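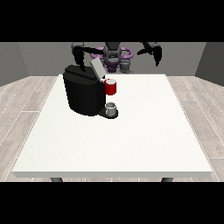 Coffee task in the simulator, left gripper over the machine, lid open.

Dreven sim data catch-up, January 14, 2022
Present: Duyên Lưu, Ionuț Olteanu, me (taking notes, so blame me for the spelling)
Apologies: Athanasiadis

1. Last time's actions
Ionuț has moved the episode store over to Trulteo and it's heaps quicker to open now. Duyên still owes us the naming rules. She promises they're half written!

2. Where we're up to with coffee
We have 408 recorded demos of the coffee task and 219 of them passed Duyên's check. I was hoping for more, to be fair. Most of the knock-backs are the operator hesitating above the machine before going in, and the policy picks up the hesitation beautifully (it hovered for ages in Ionuț's last rollout, we all had a laugh). Duyên wants the long pauses trimmed. Ionuț would sooner re-record, as trimming leaves a jump in the joint positions. We went back and forth a fair bit and settled on re-recording the worst ones and leaving the short pauses alone.

3. The idle arm
I asked whether the right arm should be parked in the same pose at the start of every episode. At the moment it's wherever the operator left it, up and out to the side usually. Duyên reckons a bit of variety is good for training. Ionuț doesn't mind so long as it stays clear of the machine. Agreed: any pose is fine, but no drifting about while the left arm is working.

4. Randomising
The machine's position on the table is shifted each reset, but the colours never change. Ionuț will try different mug and table colours once the re-records are in. Grey walls can stay for now, none of us could get excited about walls.

5. Operators
Grekar can lend us 3 people in February. They'll need a practice session first, and I'd like their practice runs kept in a separate folder this time, please!

Actions
Duyên: naming rules, plus a list of the worst pauses
Ionuț: re-record 70 episodes, then start on colours
Me: book the Grekar people, set up the practice folder

Next meeting when the re-records are done. Duyên to send the invite.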